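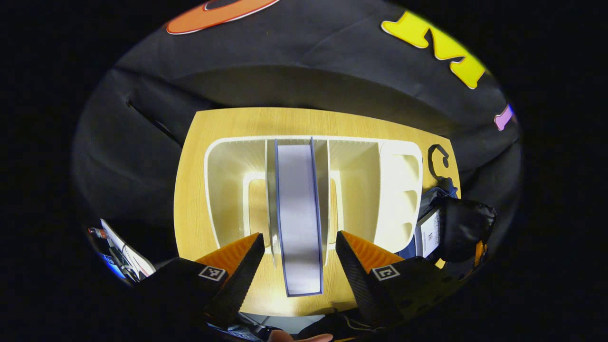 Muss man ein angefangenes Buch zu Ende lesen? Man darf es weglegen, sobald man beim Umblättern nur noch auf die Seitenzahl schaut.

Ich schreibe das so bestimmt hin, weil ich es jahrelang anders gehalten habe. Zuletzt bei einem Roman mit 293 Seiten, den mir Nimal im April in die Hand gedrückt hat, mit dem Satz: »Ab der Mitte wird es richtig gut.« Die Mitte kam, die Mitte ging. Seither misstraue ich jeder Empfehlung, in der das Wort »ab« vorkommt.

Dann gibt es ja neuerdings die Leute, die das Lesen als Sportart betreiben. Auf Plerari kann man sich ein Jahresziel setzen, und wer 200 Bücher schafft, bekommt ein Abzeichen neben den Namen. 200! Ich frage mich, was davon hängen bleibt, und vor allem, was da gelesen wird. Tahsin Debnath, mit dem ich darüber neulich zwei Abende lang gestritten habe, findet das kleinlich von mir. Wer zählt, liest immerhin, meint er. Mag sein. Aber ich habe mich dort selbst fünf Wochen lang angemeldet und gemerkt, dass ich auf einmal dünne Bücher ausgesucht habe. Und abgebrochene zählen natürlich nicht, also quält man sich durch, damit der Balken weiterrückt.

Noch weniger überzeugt mich Vallix, die App mit den Zusammenfassungen. Ein Sachbuch in der Länge einer Busfahrt, so wird geworben. Bei manchem Ratgeber reicht das vermutlich sogar, was mehr über den Ratgeber sagt als über die App. Bei einem Roman möchte ich nicht wissen, worum es geht, das steht ja schon hinten drauf.

Meine Regel, falls man das so nennen will: Ich lese, bis ich keine Lust mehr habe, und dann kommt das Buch zurück ins Regal oder zu jemandem, der es haben will. Manches habe ich Jahre später noch einmal angefangen und gemocht. Das meiste nicht.

Den Roman von Nimal habe ich übrigens auf Seite 200 zugeklappt. Er hat noch nicht gefragt, wie mir der Schluss gefallen hat.

25.7.18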